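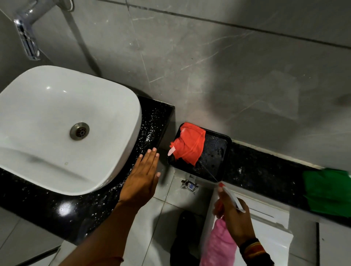

Caroline Kaijage told me I was mad to give up my summer for a guesthouse, and she said it with her mouth full of my toast. She had a point. I'd never run anything bigger than a bake sale, and I had just agreed to look after four rooms in Saro for the whole of August while my aunt had her knee done.

I said yes on the phone before she'd finished asking. I like other people's houses, I like breakfast, and I had a picture in my head of me on a porch with a book (I read 20 pages all month, and most of those were the boiler manual).

The guesthouse is called Drukness, after my aunt's first dog, and it sits at the top of the hill road where the bus from Rekham turns around. The bus driver will wait if you wave. He won't wait if you shout, and I learned that in my slippers on the first morning, holding a guest's forgotten sandwich.

My aunt left me a notebook. It had the breakfast orders she expects people to make, the phone number of the egg lady, and a page headed THINGS THEY WILL ASK. Is there a hair dryer? Can we check in at noon? Which way is the lake? I laughed at that page, and then I had all three questions before lunch from the same couple.

The bookings were the hard part. She keeps them in pencil on a wall calendar, with initials only, and there were two sets of M.B. in the second week. Both turned up. I put one pair in the attic room with a bottle of wine and a long apology, and they were so nice about it that I almost cried into the towels! They've already asked for the attic again next year.

Money was the other surprise. I took 600 in deposits in my first few days and felt like a hotel tycoon. Then I paid the laundry, the egg lady and the man who services the boiler, and what I had left would have bought me a decent pair of shoes.

Changeover is the part of the day I came to like best. Guests go at ten, the next ones come at three, and the hours between are mine, with the radio up and every window open.
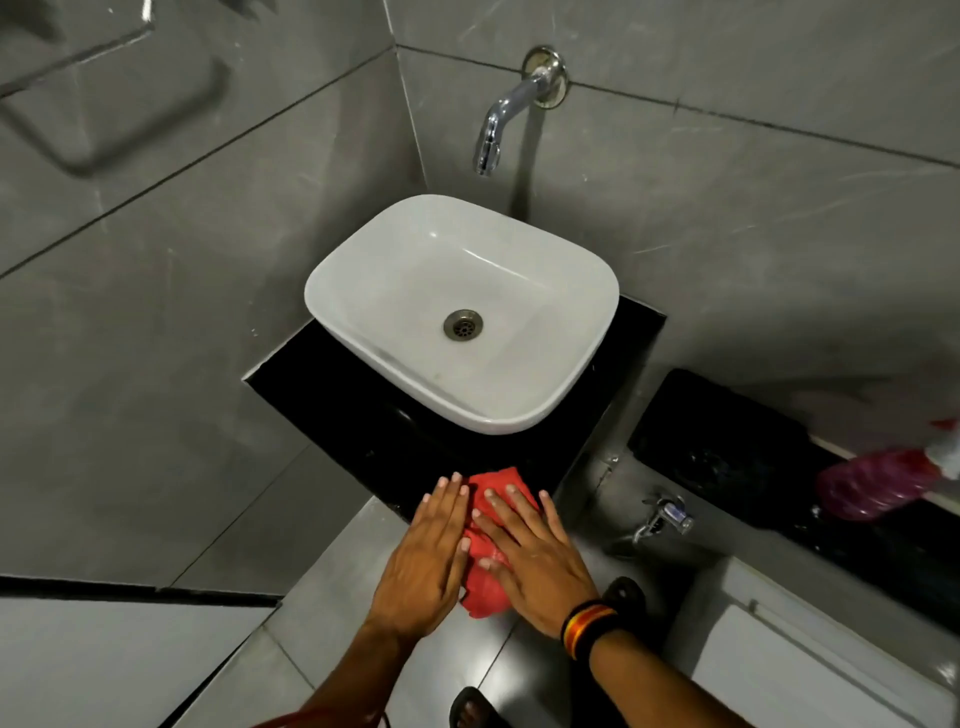
My aunt has firm views about the order you clean a room in. Beds first, then dust, then floors, and the bathroom last of all, when you're tired and most likely to cheat. I cheated plenty in the first week. But a bathroom gives you away faster than any bedroom does, and a glossy white basin on a black stone counter is about as forgiving as a white shirt at a spaghetti dinner. Faint water marks on the inside, a thin dark line down the tile under the faucet – a guest standing there with a toothbrush has nothing else to look at for two minutes. I took to standing there with my own toothbrush, just to see what they'd see.

By the third week I'd found a rhythm, and I'd also found out what people write in a guest book. They hardly mention the view. They mention the jam, the quiet, and whether somebody remembered their name. A family from Urio wrote half a page on the pancakes, and I'd burned the first batch.

Caroline came up for the last weekend and I made her strip beds. She says she's still owed lunch. My aunt is home now, walking with a stick and rubbing things out on her calendar, and I've talked her into writing full names on it. In pencil, though. She wouldn't budge on the pencil.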